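Ovinura Refreshment Corner - Progress Report
Jun 25, 2020
Prepared for Piltix, office services fund

1. Purpose of the grant

In our application we asked for support to change how drinks are offered to visitors and staff on the ground floor. Before, people brought drinks from the machine in the corridor, and many complained about the price. The grant pays for the furniture, the tea and the small repairs in the room.

2. Work done in this period

The old counter was taken out at the beginning of June. The wall behind it needed more filling than we expected, and this cost us 4 working days. The painting is finished now and the room is in use again.

We compared three kinds of bottled tea and chose the one from Noguchi. It was not the cheapest, but the staff who tasted it preferred it clearly, and the supplier accepts small orders. The first order was 40 bottles. We kept 15 of them for the open afternoon and put the others out for daily use.

3. Spending

Until today we have spent 1216 pounds. The largest part went to the wall and the painting. The delivery of the tea was free of charge - we had planned a small sum for it, and we ask your permission to move this sum to cups and napkins.

4. Difficulties

The invoice from Ruvbridge for the paint arrived with a wrong address and had to be sent again, so it will appear in the next report. Some colleagues would also like a tea without sugar. We have asked Noguchi for a price and are waiting for the answer.

5. The tea and the table

The table is plain white with a smooth top and a rounded corner, so it is easy to wipe. The tea comes in clear bottles, and the amber-brown colour shows well against the white. The bottle with the yellow screw cap is the one we will continue to order.
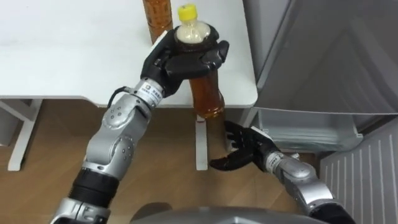

6. Next steps

We will order the cups as soon as we have your answer about the delivery money. A second shelf for the store cupboard is also planned, and its cost is already included in the budget you approved.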